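Monday, August 2, 2021

Import charges again, and a grumble

Quick one tonight, dinner's in the oven and I've got twenty minutes.

So the parcel from Olmont finally turned up. Three weeks late. Ordered in good faith, paid the price on the screen, and then a card through the door asking for 79 quid before they'd hand it over. Duty, VAT, and a "handling fee" that as far as I can tell is the fee for working out the other fees. The thing itself was 492. You do the sums, I did, twice, and then had a biscuit.

I know, I know. New rules since January. I sell things for a living so I should of all people be on top of it. And I am, mostly, for the stuff going out. It's what's coming in that gets me. Small stuff. Samples, spare fittings, a box of hinges. Used to be you clicked and it came. Now there's a commodity code for everything and if the seller picks the wrong one you're stuck with it, or you fill in a form and wait.

I filled in the form in February for a different parcel. Still waiting. Rang up last week, on hold for most of Radio 4's afternoon play (didn't catch the ending either, because of course that's when they picked up). The lady was very nice. Said it was "in the queue". Didn't say how long the queue was.

Meanwhile Ristdale, who I buy most of my brackets from, have put a note on their website saying they've stopped shipping anything under a certain value to the UK. Not worth there while, basically. Can't blame them. Eleven years I've been buying from them. They did offer to carry on if I order in bulk, so I asked for a price and it came back as 1,862 for a pallet. A pallet! I've got a garage with a freezer and two bikes in it.

A few people commented on the last post asking why I don't just buy British. I do where I can. Reuter in town are good for screws and general bits and they'll order things in if you ask. But the brackets I use have a particular offset and no one here makes them at a price that leaves me anything. Tried two places. One never answered, the other wanted a minimum of, well, more than I'll sell before I retire.
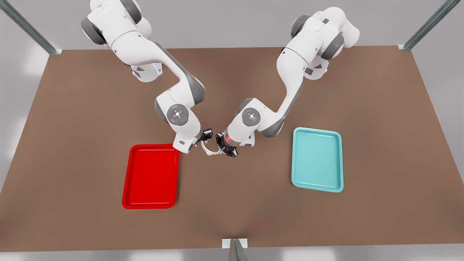
Anyway. What I've decided, for now:

Put prices up a bit from September. Hate doing it. Postage going out has gone up as well so it was coming regardless. Regulars will get an email first.

Share a pallet. There's a chap over in Lasach who makes similar shelving and he's in the same boat, we've been messaging. If he takes half and I take half it might work, once we've agreed who signs for it and who pays the VAT up front. That last bit is not agreed.

Keep every single bit of paper. I've now got a folder with 23 customs slips in it and I can match up maybe half to an actual order. Doing the rest at the weekend, if it rains.

If anyone's had a refund on overpaid duty, leave a comment and tell me how long it took. Also whether you sent the orignal paperwork or copies, as the form says one thing and the notes say another.

Right, oven's beeping.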